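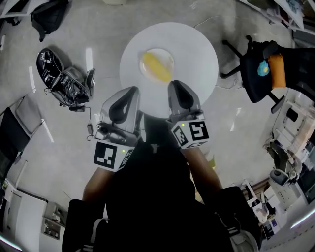
## 1/ Moving to a smaller apartment in March

We went from a house with a full basement to 700 square feet in Prurkari. Here is what I learned about books, mostly.

## 2/ The count

I had 914 books. The new place fits two bookcases. I kept 70 on the first pass and felt sick about it — then went back for the cookbooks.

## 3/ Where they went

The used bookstore on Cardoso Street took four boxes and gave store credit, no cash. Call first. They stop buying at 3 p.m.
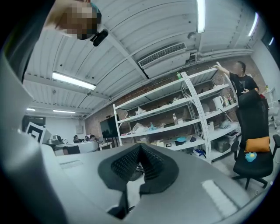

The library sale took the rest, except textbooks and anything with a cracked spine. Those went in paper recycling with the covers torn off.

## 4/ Boxes

Use small ones. Danica Kneževič lent me her hand truck and I still hurt my back on a box of atlases.

## 5/ Regrets

One. I gave away the Grurnine bird guide with my dad's notes in the margins. If you bought it at the library sale, please message me. I'll pay for shipping.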